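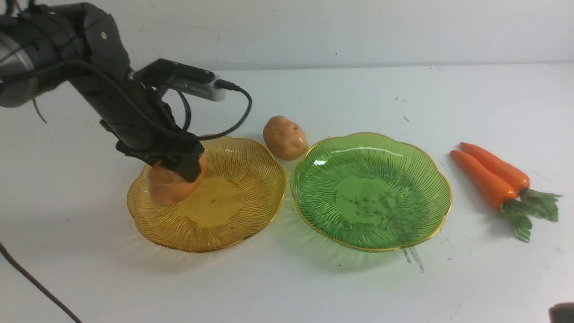 Could the side dishes please be served apart this year, asked a member from the Lerow table, so people can take potatoes without getting everything else along with them? There was loud agreement at the back of the room. The chair said this was exactly the kind of question the meeting was for and moved it straight to item 1.

Minutes of the Pevembridge Supper Club, planning meeting for the November harvest supper

The meeting opened at 6:30 p.m. in the small hall. Minutes of the last meeting were read and approved with one correction (the soup was leek, not celery).

1. Serving dishes

Agreed: potatoes go out on their own plates, one kind of food to a plate. Everyone was delighted with the scalloped plates, the amber and the green, with the gold line along the rim and the fine ribs running out from the center. Several members had not seen them before and wanted to know if we could use them for every supper from now on! The secretary noted that they look especially good on a plain white table, where the amber one throws a warm yellow glow around itself, and moved that we skip the tablecloths on the serving tables. Seconded and carried.

It was asked whether they can go in the dishwasher. No one was sure about the gold edge, so the decision is to wash by hand in warm water with a soft cloth, and no scouring pads anywhere near them.
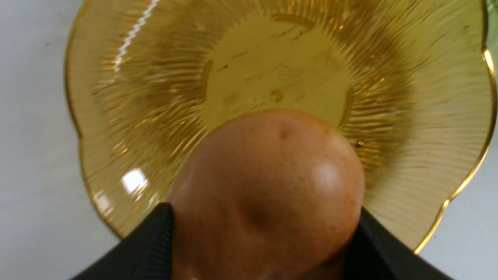 The same goes for stacking. A sheet of paper towel goes between each one and the next, and stacks stay low. The kitchen crew will clear a shelf above the counter before the supper. Whoever puts them away last should check that the shelf door shuts.

2. Menu

Potatoes stay the main side, and there was a lot of happy talk about how to cook them. Roasted got the most hands, with boiled and buttered close behind, so we are doing both. The order from Görtz will be 200 potatoes, mixed sizes, to be picked up the afternoon before. A request for smaller ones was passed along, as they sit better on the plates.

Bean salad, red cabbage and two kinds of bread were also agreed. Dessert is open. Anyone with a good apple recipe, please bring a copy (and a sample, if you feel like it) to the next meeting.

3. Table layout

We expect around 40 people. The serving table goes against the wall so guests can come along one side and keep the line moving. Last year's layout had the bread at the start and half the room filled up on it before they got to the hot food, so bread moves to the far end.

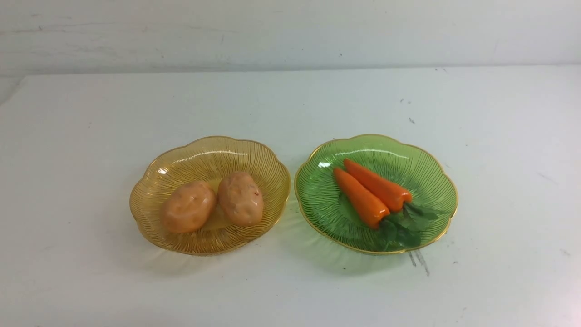

Plates should be set side by side with a small gap between them, close enough to reach both from one spot. Serving spoons get their own saucers. Centerpieces were discussed for quite a while and the final word is low ones only, so people can see each other across the table. Dried grasses and small gourds were popular ideas and both can go ahead.

The table at Trorora was mentioned as something to learn from. Members who ate there in the fall loved how simple it was, with plenty of room left between the dishes. We would like to do the same and keep flowers and candles off the serving table completely.

4. Setup and cleanup

Setup starts at 3 p.m. The tabletops need a good wipe before anything goes on them, including the back edge, where it tends to get skipped. 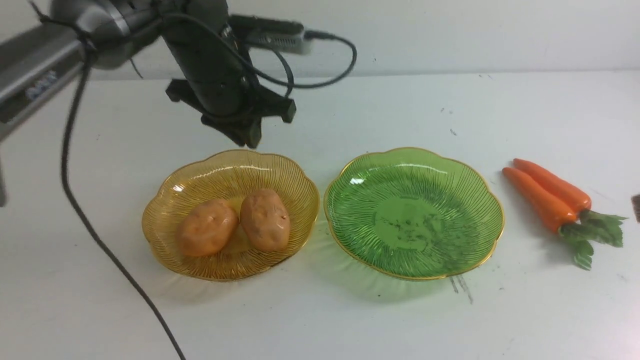 Chairs come out after the tables are in place. For cleanup, the sign-up sheet is on the hall door and still has room on it, mostly in the late slot. Aprons are in the bottom drawer.

5. Other business

The oven light is out again. A new bulb will be bought from petty cash.

A suggestion to hold a spring supper with the same dishes was met with real excitement and goes on the agenda for next time.

The meeting closed at 7:50 p.m. Tea and ginger cake followed.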